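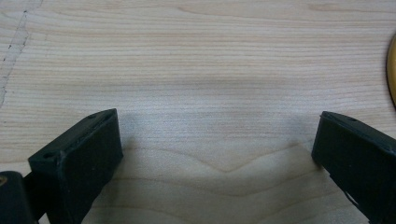
The gripper open over the bench, seen from its own camera.

Print | E-mail this review

Fliltness Hand-Held Demonstration Gripper: Three Months of Use

The Fliltness is a two-finger gripper on a pistol handle, with a wide-angle camera mounted over the fingers. You hold it and do a job with it, the camera records, and the recordings are used to train a robot arm carrying the same fingers. I bought mine in September for a small packing shop in Hatville. We sort hardware into trays and bag it, and I wanted our one arm to take over the tray work. Before this we drove the arm by remote control with a leader arm, so most of my comparisons are with that.

Setup

The handle, fingers, camera mount and cable come in one box. The camera does not. Putting it together took me an evening, most of it spent on the finger linkage, which goes in only one way and is drawn from the wrong side in the manual. The screws for the finger pads are very small. Buy spares.

Calibration means moving the gripper slowly over a printed board and then opening and closing the fingers all the way several times. The software tells you if the result is bad but it does not tell you what was bad about it. My first two tries failed. The third was done with the overhead light off and passed.

In the hand

With the camera fitted it weighs more than I would like. I can record for 20 minutes or so before my wrist wants a rest. The trigger is smooth and has enough travel that you can close gently on a thin part. There is no lock, so a long carry means holding the trigger the whole way.

The fingers are flat and black and they open wide enough for everything we pack. They hold square parts very well. Round parts roll if you pick them up near the tips. Flat washers on bare wood are hard, and I ended up sliding them to the edge of the bench and pinching them there. The arm learned to do the same, so whatever habit you have in your hand will end up in the robot. Decide how you want the job done before you record it.

Recording

Our first task was picking a bracket off the bench and setting it in a tray. I recorded 200 demonstrations over four afternoons. With the leader arm I never got past 32 in an afternoon, and those were jerky. The hand-held tool is much faster and the motion looks like a person working.

The weak point is tracking. The software works out where the gripper is from the camera picture, and on a plain surface it has little to go on. When I worked low over a clear stretch of bench, with pale wood filling most of the view, it lost its place several times a session. Those recordings are thrown out automatically. Leaving a few items around the work area fixed most of it. So did lifting the gripper a bit higher between picks.

You also need to keep to speeds the arm can match. The recorder has a warning tone for this, off by default. Turn it on.

Results

The arm placed the bracket correctly in 82 percent of tries after training on the first batch. Most misses were brackets lying against the tray wall, and I had recorded hardly any of those. I added more and the misses there dropped, though I have not run a full count again.

For the second task, closing a small bag, I went back to remote control. The fingers hide the top of the bag from the camera, and I could not get clean recordings. The leader arm was slow but it worked, and you find out right away if the arm cannot reach a spot. The hand-held gripper will let you record a motion that the arm has no way of making.

Price and support

I paid 3,000 dollars, including a second set of finger pads. The pads show wear at the tips already but still grip. I wrote to support once about the calibration message and had an answer the next morning. It was the right answer.

Should you buy it

If your job is picking and placing parts you can hold in two flat fingers, yes. It costs less than a second arm and you will collect far more in a day. If you mostly handle bags, film or cable, keep your remote setup and wait for a different finger design.

E-mail this review | Print

Reader comments (3)

Chowdhury
Agree on the tracking. We taped strips of newspaper around the edge of the table and it stopped dropping out. Does the 82 percent include the ones where it needed a second grab?

Anon
Too heavy. I hung mine from a tool balancer and can go an hour now. You do have to watch that the cord stays out of the camera view.

Anon
What camera did you use? The manual lists two and one is out of stock everywhere I looked.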